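プラケラル座のレイトショーから帰ってきたところ。『Plestura』、やっと観ました!! 興奮が冷めないうちに連投します。ネタバレは後半だけ、直前に予告します。

まず監督のヒュー・スカーム。前作の『Toledo』は途中で寝た人も多かったと思うんですけど(私も一回寝ました)、今回は頭の10分からもう別人みたいに速い。台詞が始まる前に、家族の誰と誰が口をきいていないか全部わかっちゃうんですよ。

あらすじだけ書いておくと、閉館が決まった港町の映画館に、疎遠だった兄弟が戻ってきて、最後の上映プログラムを決める話。これだけ。これだけなのに129分、いや正確には覚えてないけど2時間超えてたはず、体感は半分でした。

兄役のアレド・ベリスが本当にいい! これまで刑事とか軍人とか、眉間にしわの寄った役ばかりだったじゃないですか。今回はよく喋ってよく食べる、調子のいい男。で、その調子のよさが弟の前でだけ少しずつずれていくんです。食堂で注文を言い直すところ、あの声の裏返り方、もう一回聴きたい。 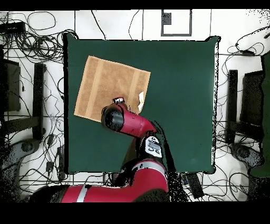
弟役のリディアン・イファンスは長編2本目だそうです。信じられない。台詞は兄の三分の一もないと思う。それなのに、後ろを向いて椅子を畳んでいるだけの場面で客席がしんとするんですよ。隣の席のご夫婦も前のめりになってました。

あと切符売り場のおばあさん役、ブレンダ・スタニフォース。出番は少ないのに全部もっていく。「座席は70、客は13人、それで満員だと思ってたわ」っていう台詞、帰りの電車でずっと反芻してます。字幕の訳もよかった。翻訳の方のお名前を見逃したのが悔しいです。

音楽はエムリス・サミュエル。ピアノとハーモニウムだけかな? と思っていたら、終盤に一度だけ低い金管が入る。あそこで鳥肌が立ちました。サントラの配信、まだ見つけられてないので、知ってる人いたら教えてください。5月の映画祭で先に観た友だちが「音のいい劇場で」としつこく言っていた意味がわかった。

撮影の話もさせて! 映画館の中の場面はほとんど固定で、外に出ると急に手持ちになるんです。最初は港の風が強いからそう感じるのかなと思ったけど、後半で弟が中に入ってきたとき、館内なのに画面がふらっと揺れる。えっ、と声が出かけた。
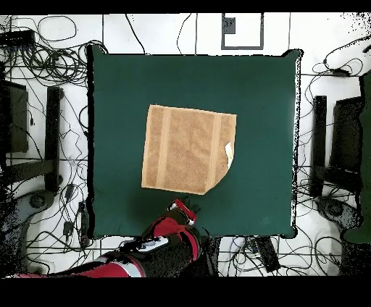
ここからネタバレです。未見の人はこの先3つ飛ばしてください。

最後の上映作品を兄弟のどっちが選ぶかでずっと揉めるじゃないですか。で、結局かかるのが父親の撮った漁の記録フィルム。展開としては読める人もいると思う。でも、スクリーンの中身をほとんど見せないで、観ている人たちの顔だけで押し切るとは思わなかった。あの長回し、何分あったんだろう。

そして兄が途中で席を立つ。友だちは「逃げた」派、私は「映写室に行った」派です。直後に機械の音がほんの少し変わるんですよ。気のせいと言われたらそれまでだけど、次に行ったら耳をすませて確かめます。

不満も少しだけ。中盤の不動産会社のくだりは長い。あの担当者、悪役にしたいのか笑わせたいのか決まらないまま退場しちゃって、もったいなかったです。あと弟の元恋人からの手紙も、もう一往復ほしかった。ネタバレここまで。

パンフレットは1,098円。半端な値段だなと思いつつ買いました。監督のインタビューが長めで、ロケ地の話と、兄弟の実家の間取り図まで載ってます。間取り図! こういうのに弱い。

上映館はまだ少ないみたいで、うちの近くだとプラケラル座とオサウの2館。オサウのほうはスクリーンが大きいので、次はそっちで観てきます。前から三列目、真ん中あたりを狙う予定。

もう観た人、兄が席を立つところの解釈をぜひリプで! 未見の人が踏まないように、頭に「ネタバレ」って入れてもらえると助かります。明日の朝まとめて読みますね。おやすみなさい。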